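COMMUNIQUÉ DE PRESSE

Giden arrête son plan d'équipement en robots à deux bras pour l'atelier de Lomirville

Lomirville, juillet – Giden, intégrateur de cellules robotisées, annonce le lancement du programme Stumum, qui encadre l'achat et la mise en service de ses prochains postes à deux bras. Le budget retenu couvre 2 postes, leurs préhenseurs, le câblage et la préparation des surfaces de travail.

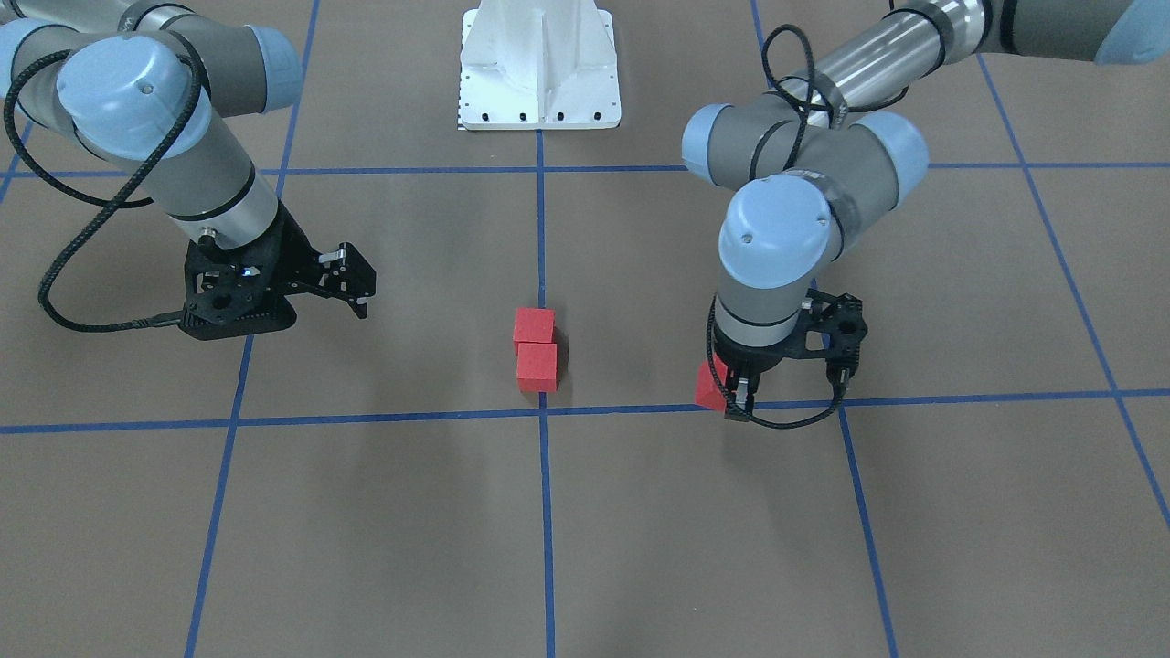 Le choix des bras n'interviendra qu'à l'issue d'une période d'essai de 96 heures par poste. Les fournisseurs consultés, dont la société Shin, devront chiffrer séparément le matériel, la maintenance et la formation. Les offres globales sans détail par ligne ne seront pas examinées.

« Nous avions tendance à budgéter le robot et à découvrir le reste ensuite, explique Ro-un Ko, responsable des investissements de Giden. Les câbles, les doigts de rechange, le temps passé à marquer et à remarquer une surface, tout cela figure maintenant dans le dossier dès le départ. »
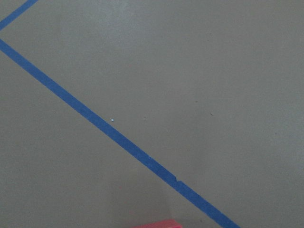

Le cahier des charges prévoit 1155 cycles de prise et de dépose avant réception définitive. Un stock de 100 pièces d'usure sera constitué à Lomirville – il sera commun aux deux postes, ce qui impose des préhenseurs identiques. Les consommables, ruban de marquage et papier de protection compris, relèvent du budget de fonctionnement.

Le dossier de consultation est disponible sur demande auprès du service achats de Giden. Les visites de l'atelier se font le matin, sur rendez-vous.

Contact presse : Giden, service communication, Lomirville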